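Enero – por Yichen Wan
12 veces compartido · 5 comentarios

Automatizar sin echar a nadie: mi trabajo de campo en Tekum

Cuando le dije a mi tutora que quería hacer el proyecto sobre automatización en el trabajo, me imaginaba una nave enorme con brazos naranjas y chispas por todos lados. Al final acabé en Tekum, una empresa pequeña que graba demostraciones para enseñar a robots a manejar objetos, y me pasé allí 4 semanas tomando notas, haciendo entrevistas y bebiendo un café bastante malo (perdón, Liang, pero es verdad).

Lo primero que aprendí es que para que una máquina coja un cuenco alguien tiene que haberlo cogido antes muchísimas veces. En Tekum eso se hace con pinzas de mano: la persona agarra la pinza, se acerca al objeto, cierra, levanta, suelta, y vuelta a empezar. Yo llegué pensando en el robot como el que quita el trabajo y me encontré con que, de momento, lo que hay es un trabajo nuevo, bastante manual, que hace cinco años en esa oficina no existía.
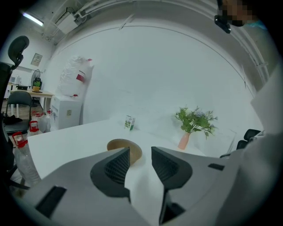
Entrevisté a 7 personas. Tres venían del almacén de Plikell, donde preparaban pedidos, y las demás habían pasado por hostelería, una academia de inglés y una tienda de telefonía. A todas les hice las mismas preguntas: qué hacían antes, qué hacen ahora, qué les cansa y qué creen que va a pasar con su puesto. La última era la que más silencio provocaba.

Lo que les cansa no es lo que yo esperaba. Los del almacén hablaban de la espalda y de los kilómetros andados, y aquí el problema son la muñeca y la cabeza. Liang, que lleva el turno de mañana, me lo explicó así: «En Plikell podía pensar en mis cosas mientras trabajaba. Con la pinza, si me distraigo, la toma no vale». Una buena sesión son 37 tomas seguidas, y luego toca descanso y cambio de objetos. Yo probé un viernes y a la mitad ya tenía el pulgar dormido y unas ganas tremendas de tirarlo todo por la ventana.

También hay una parte que les gusta, y mucho. El horario es fijo, se trabaja sentado o de pie según te apetezca y nadie te cronometra los viajes al baño. Dos de los entrevistados me dijeron que era la primera vez que alguien les preguntaba cómo harían ellos un movimiento – y que luego esa respuesta se usaba de verdad. A mí eso me pareció lo más interesante de todo el proyecto, porque en clase siempre habíamos hablado de la automatización como algo que baja desde arriba. 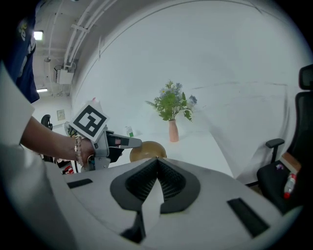
Ahora bien, no quiero pintarlo todo de rosa. El sistema que se entrena con estas tomas se llama Clallatach, y uno de los clientes interesados es precisamente Plikell. O sea, que hay gente que salió de un almacén y ahora enseña a una máquina a hacer una parte de lo que hacía allí. Se lo pregunté a los tres que venían de aquello y tuve tres respuestas distintas: uno se encogió de hombros, otra me dijo que prefería estar en este lado de la mesa, y el tercero me pidió que apagara la grabadora antes de contestar. No voy a poner aquí lo que me dijo, claro, pero sí que me hizo reescribir medio apartado de conclusiones.

Lo que falta, para mí, es formación. Casi todos saben mover la pinza muy bien y casi ninguno sabe qué pasa después con los datos, y si el puesto cambia (la encargada calcula que cambiará pronto, sin dar fechas) se van a quedar con una habilidad rarísima de explicar en un currículum. Liang está aprendiendo por su cuenta a revisar y etiquetar tomas, en los ratos muertos. Le propuse a la empresa que eso fuera parte de la jornada y me dijeron que lo mirarían.

Mi muestra es pequeñísima y solo vi el turno de mañana, así que tampoco se puede generalizar. Para la segunda parte me gustaría hablar con gente que sigue en el almacén de Plikell – ya he mandado dos correos y sigo esperando.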